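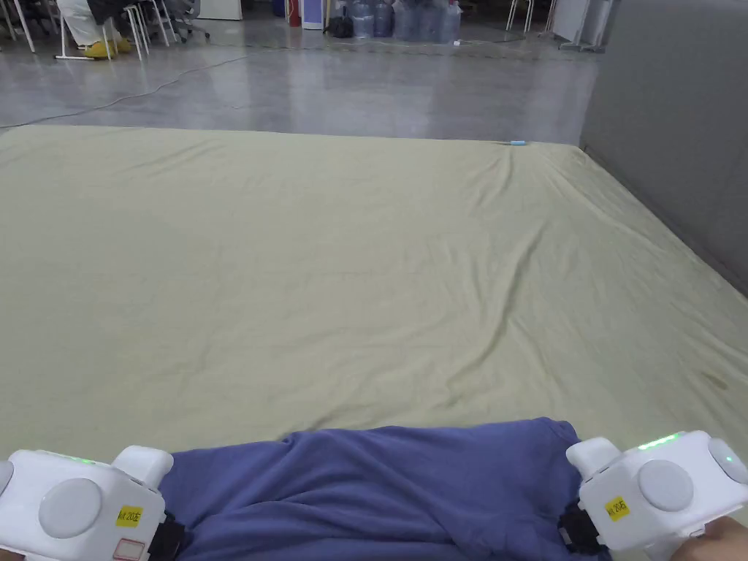 Reading time: 5 minutes

Home & Linen > Bedding > Top sheet: yes or no?

saltbushsal
Right, I want to have this out once and for all. I grew up with a top sheet, tucked in tight at the foot, blanket over that, and I love it. Went to stay with my niece in Trotier in January and there was a fitted sheet, a doona and nothing else. Nothing! I lay there feeling like I'd been put to bed in a sleeping bag. She says her whole share house does it this way and that top sheets are for hotels.

So who still uses one? And if you do, cotton or linen? I've got a bit of birthday money and I'm dying to spend it on something lovely for the bed.

fernhill_road
Top sheet every night of the year, and in the hot months it's the only thing on me. I can't imagine summer without one. A doona in a doona cover at 35 degrees is madness, and sleeping under nothing at all just feels wrong, don't ask me why.

Linen if you can stretch to it. I bought a Tosik set in a grey-green colour and it's gone so soft now that I get a bit silly about clean sheet night. Had it in and out of the wash for years and it only gets better.

magpie_mick
No top sheet here, never going back. It ends up in a rope around my ankles by two in the morning, every time. I wash the doona cover weekly and that's that.

saltbushsal
Mick, every week? You wrestle a king size doona back into its cover EVERY WEEK?

magpie_mick
Turn the cover inside out, hands into the far corners, grab the doona corners through it and flip. Two minutes. You spend longer than that doing your hospital corners.

plumjam
I can do a hospital corner in ten seconds and I will race you.

Sal, my two cents on cotton v linen. Cotton percale is crisp and cool and it's a beautiful thing the first night. Sateen is the silky one and I find it too warm, though my husband adores it, so we've ended up with one of each and take turns. Ignore thread count once you get past the cheap stuff and look for the weight in grams instead. My favourite percale is 103 gsm and it's a dream in summer. The winter one is 131 and feels a lot heavier than you'd think from the numbers.
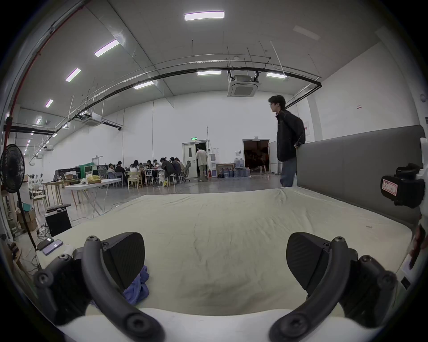

The other thing is depth. Mattresses have got taller and plenty of older flat sheets don't reach far enough down the sides to tuck in any more, which I reckon is half of why people gave up on them. If you've got a pillow top, buy your flat sheet a size up. I do a king flat on our queen and it stays put all night, even with a kicker in the bed.

fernhill_road
Oh that's a good tip, the size up one. I do the same with the blanket but never thought of it for the sheet.

kettleandtoast
Lurker, first post! I'm with Mick on the rope problem but I've got a fix. Only tuck the foot, leave both sides loose, and make the tuck a deep one, right in under the mattress as far as your arm goes. I went from hating top sheets to owning four of them.

Also can I put in a word for sheets that aren't white? I had white for years because I thought that's what grown-ups had. Then I found a pale green flat sheet at the Plakow market for next to nothing and it cheered up the whole room. I'm now a menace at every op shop in a day's drive.

magpie_mick
Four of them. You lot are proving my point about laundry.

saltbushsal
Pale green! I've been looking at exactly that. Does it fade on the line? We get fierce sun out the back and my navy ones went purple down the fold.

kettleandtoast
Pale ones hide it much better than darks. Peg it doubled over and inside out, bring it in as soon as it's dry, and you'll be right. Mine has lost a bit of colour along one hem and I'm the only person alive who'd notice.
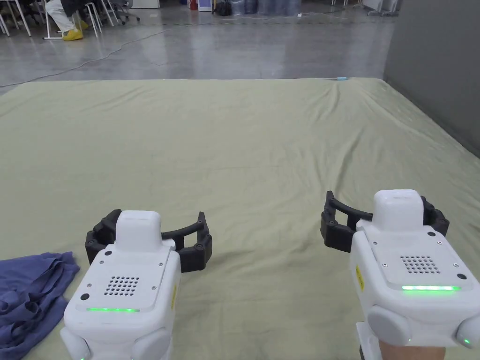
Pale green, spread out flat.

plumjam
Disagree on the inside out business, I've never bothered and mine are fine, but I'm in a shady spot so don't go by me. What does matter is detergent. I used to pour it in by eye and everything came out stiff as a board. Halved it, stopped using softener altogether, and the towels came good as well.

fernhill_road
Softener on linen is a crime. I use the plain Lyimo flakes dissolved in hot water first, a spoonful or so, then a cool wash.

magpie_mick
Plain flakes leave gunk in a front loader, be careful with that. I had to have the hose off mine and it was like pulling candle wax out of a drain. Liquid for me.

fernhill_road
I've got a top loader so maybe that's the difference. Noted though.

gumnut_gran
Nineteen-year-old flannelette top sheet on my bed as I type and it's thin as a hanky in the middle. Can't part with it. Has anyone done sides to middle? You cut the worn sheet down the centre, join the two outside edges together so the good bits are in the middle, then hem the new sides. My mother did all of ours and you could feel the seam under your back but you got years more out of them.

saltbushsal
gumnut_gran YES, my nan did that! I'd forgotten all about the seam. I used to lie on one side of it and pretend the other half was the sea.

plumjam
If it's a flat felled seam you hardly feel it. Press it well before you hem the sides. I did one for the caravan over winter and I was so pleased with myself I showed the neighbours.

magpie_mick
All right, I'll admit that's pretty clever. I've got an old doona cover with a worn patch, would it work on that?

gumnut_gran
It would but you'd have to unpick the whole thing first. I'd turn it into two flat sheets instead, Mick. You could put one on top.

magpie_mick
I see what you're doing.

saltbushsal
Update for anyone still reading. I bought the linen! $80 marked down because the packet was torn, queen bed, king flat sheet like plumjam said, in the palest green they had. It's in the machine now on a cool wash with half the detergent and I've gone out to look at it through the lid twice. Will report back after the first sleep.

kettleandtoast
Deep tuck at the foot! Don't forget!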